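Hosting a Candidate Meet-and-Greet at Home: Household Tips

By Erlinda Padilla
Updated August 3, 2025

Most house meetings for a local race are small, and the work is the same as for any other open house. These notes come from two council campaigns in Plamham, where our living room was used six times.

Rooms and seating

Measure before you promise a number to the campaign. Our front room seats 21 on folding chairs with a path left to the door. Put the candidate near a wall outlet and away from the kitchen, where people will be talking anyway.

Move side tables and floor lamps to a bedroom the night before. Tape down extension cords.

Food and drink

Coffee, water and one plate of something that doesn't crumble will do. Ask the campaign whether your grocery costs have to be reported as a contribution – the rules differ from place to place, and the campaign should know the answer. Keep the receipts in one envelope.

Start the coffee 20 minutes before the first guest, and pour it into a thermal jug so the machine can be unplugged.

Campaign shirts

Wash new printed shirts inside out in cold water before anyone wears them. Keep reds apart from whites for the first few washes. Tumble on low or hang them up, and never iron directly over lettering. If the print feels tacky, lay a thin cotton towel over it and leave the iron on its lowest setting. 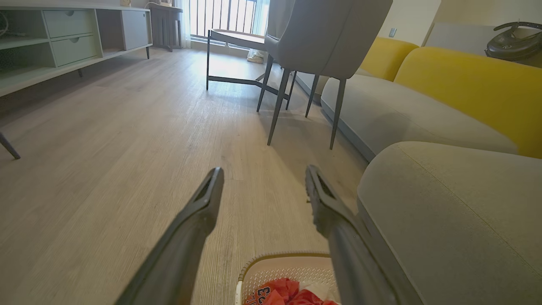
Yard signs

Wire stakes go in easily after rain. In February the ground here is too hard, so we fill a bucket with sand and stand the stake in that. Wipe signs with dish soap and a soft cloth. Solvent cleaners lift the ink.

Store signs flat in a dry garage. Esko Laitinen keeps his between two sheets of cardboard, and they have lasted three elections.

Leaflets

A full box is heavier than it looks. Split it into grocery bags of 90 and write the street name on each bag. Rubber bands mark glossy paper, so use a strip of scrap paper and tape.

Afterward

Set out one bin for paper and one for cups. Check under the chairs for pens, clipboards and sign-in sheets. The sheets have home addresses on them, so hand them to the campaign the same night and don't leave them on the counter.

Take your own signs down within the time your town allows. Ours gives seven days after the vote.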